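Search this site Go
Print this page | E-mail this page

Student Project Report: Membership at a Small Gym
Ginevra Farina
July 4, 2025

The project looked at why new members of the Messina gym stop coming. The gym uses Gument, a booking program, and the manager let me read the sign-in records with names removed. There were 279 members on the list. I also handed out a one-page survey and got 32 back.

Most people who quit did so in the first 11 weeks. Members who took a class in week one stayed longer than those who only used the weights. Price came up less than I expected. The common complaint was the evening wait for the squat rack.
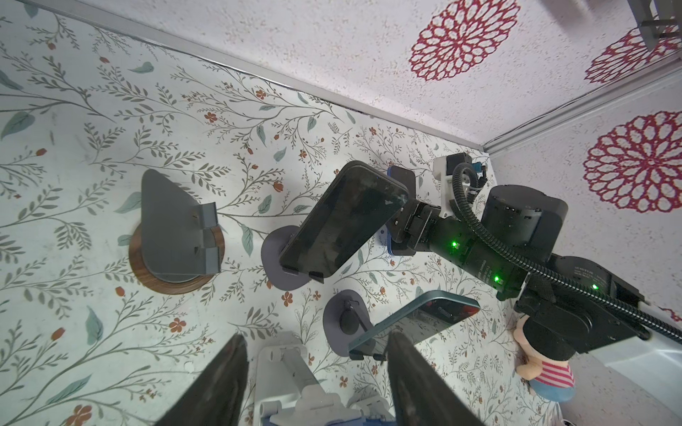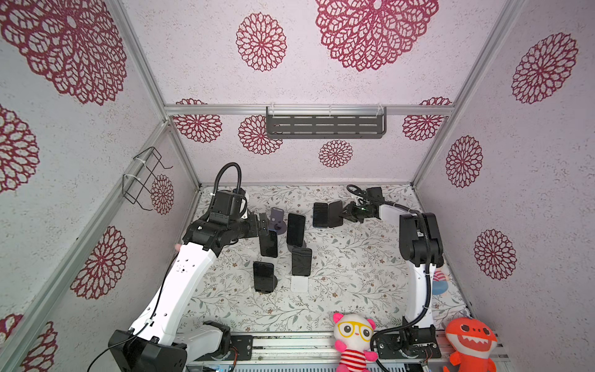
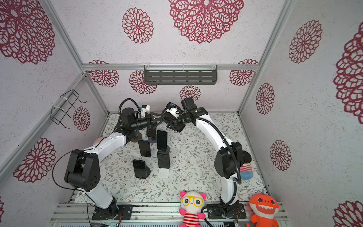 Red flower patterns on pale walls, all three views.

Nine of the survey forms asked for a beginner session on Saturday mornings. The manager tried one in a side room with mats and light dumbbells from Vandale. I could not follow up on it before the project ended.

The survey was short and mostly reached people who still come, so it says little about those who left. A phone survey would be better next time.

Comments

gritimance: Same wait for the rack at my gym.

Pat: Did you ask about parking?

Print | E-mail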